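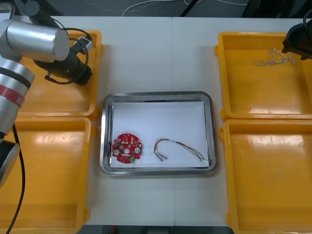 I have become a person with opinions about trays. It happened gradually, over March, and I would like it recorded that I was perfectly normal in February.

It began with the drawer. Every home has one, and ours had spread into a second drawer, then a biscuit tin, then a carrier bag hung on the back of the pantry door. Batteries, fuses, picture hooks, the keys to a bike lock that went with a bike that went with an ex-boyfriend. When I finally tipped the lot out on the kitchen table there were 969 separate objects, and I know that because Tegwen was staying with us and Tegwen cannot see a heap without counting it. It took her two evenings. She had a system of tally marks and was not to be spoken to.

So there we were with a heap, a number, and no table to eat at.

My first thought was boxes. I like a box. A box has a lid, and under a lid anything can be going on. Brenda Oakley, who used to run the stockroom at the school where I worked and has forgotten more about storage than I shall ever know, told me over the phone that boxes were how I'd got into this. "You don't want somewhere to put it," she said. "You want somewhere to look at it." Then she told me to get shallow trays, open ones, in a colour I could find from across the room, and to keep them in pairs.

Why pairs? One to take from and one to put into. You have a tray of things you haven't decided about and a tray of things you have, and you move them across. That's the whole method. She did not dress it up with a name, which I appreciated, having once paid good money for a book that did.

Yellow seems to be the colour for this sort of tray. I had hoped for something quieter, a sage perhaps, but Brenda was firm. A black screw on a yellow tray is a thing you can see, whereas a black screw on a sage tray is a thing you hoover up in June. The other advantage of a bright orangey yellow is that it looks so unlike anything else in our kitchen that no one has once tried to serve crisps in one.

I bought four, so two pairs. The raised rim is worth having, as I learned when Ákos leaned on the end of the table and everything in tray one made a run for it and got no further than the edge. Rounded corners too. You can get a finger into a rounded corner and sweep a washer out of it. A square corner keeps the washer, and also a bit of fluff, for ever.

The steel tray in the middle was my own idea and I'm insufferable about it. Two pairs of trays either side, one stainless steel tray between them, for anything that needs a conversation. Is this the charger for the old radio? Do we still own something that takes this bulb? Into the steel it goes, and the rest of the sorting carries on without stopping for a debate. Before the steel tray we were getting through a handful of things an evening, most of the time being spent on who had bought the adaptor and whether they'd been warned. The steel also makes a good loud noise when you drop something in it, which I find settles the matter.

A white table helps more than I expected. I'd been working on the old pine one, which has knots in it the precise size and colour of a drawing pin. Sum-yee lent us her white folding table, which is really two halves meeting in the middle, and I will say one thing about a table with a seam: it gives you a border. My half, Ákos's half. The steel tray sits on the line, as neutral territory ought to. He disputes that he ever crossed it. I have seen his sleeve.

Things I would do differently. I'd start with the trays empty and properly laid out, all four of them, before so much as touching the heap. I spent the first night loading up one tray while the other three were still stacked in the hall, and of course by bedtime it was a smaller version of the drawer, only yellow. I'd also stop at nine o'clock. Everything I kept after nine o'clock has since gone to the tip.

As for the score: of Tegwen's 969, we have kept 54. I'm told this is a lot of fuses. The biscuit tin has gone back to biscuits and the carrier bag has been retired with honours. The bike lock keys are still in the steel tray, because Ákos says they might fit something, and I've agreed to discuss it when he can tell me what.

Sum-yee would like her table back by the end of the month. I've started looking at the cupboard under the stairs.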